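Soft Pads or Hard Fingers: Two Weeks With Both

Wednesday was bag day again on the bench arm. 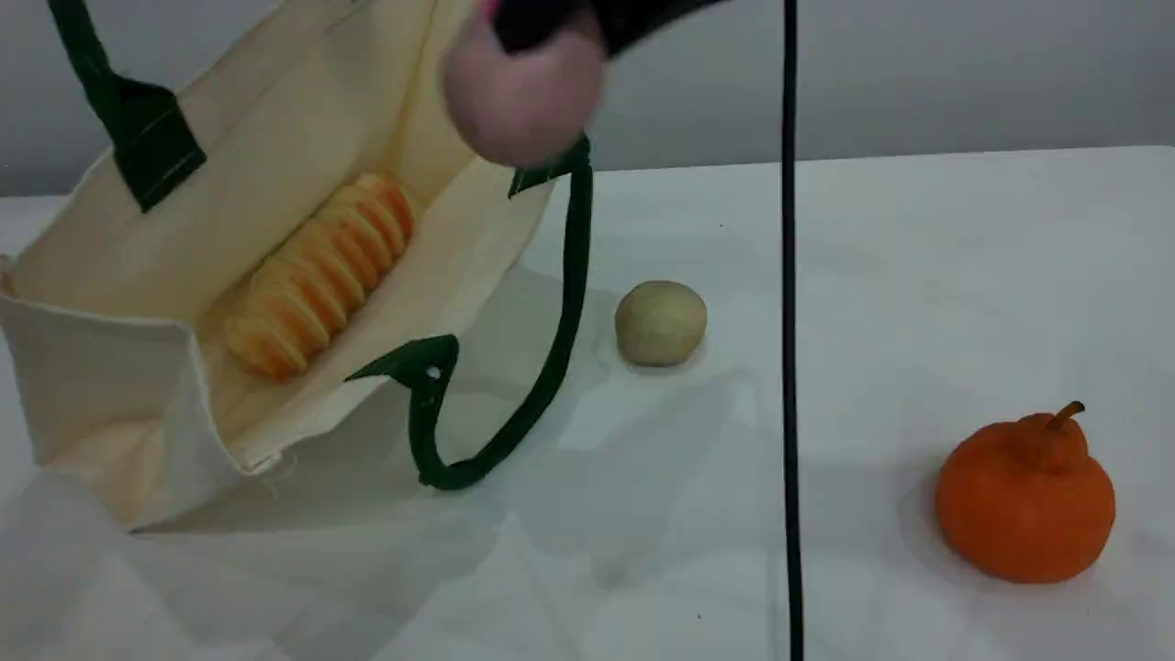

Which should you buy first if you only have money for one gripper? I'd get the soft pads. They forgive a bad approach angle, and most of my approach angles are bad.

I ran 300 picks with each set. The Zarkex hard fingers are quicker to close and they hold a box edge well. On anything round they want to be centered, and if the arm comes in off to one side the item squirts out. The Linon pads close slower but they wrap a little, so being off center matters less.

Cloth is where I changed my mind. The hard fingers kept pinching a fold along with the item. The pads did that too - just less often, and they let go of it more easily.

Wear is the catch. I swapped the pads after 9 days. The fingers still look new.

Next up is the Polishchuk controller, once I sort out the cable length.

2 comments

Kane Henare: What closing force did you use on the pads?

Dalia Kamel: Same wear on ours. Wiping them down every night helped a bit.

Related posts
Mounting a wrist camera without drilling
Irex arm, first month
Why I stopped using suction cups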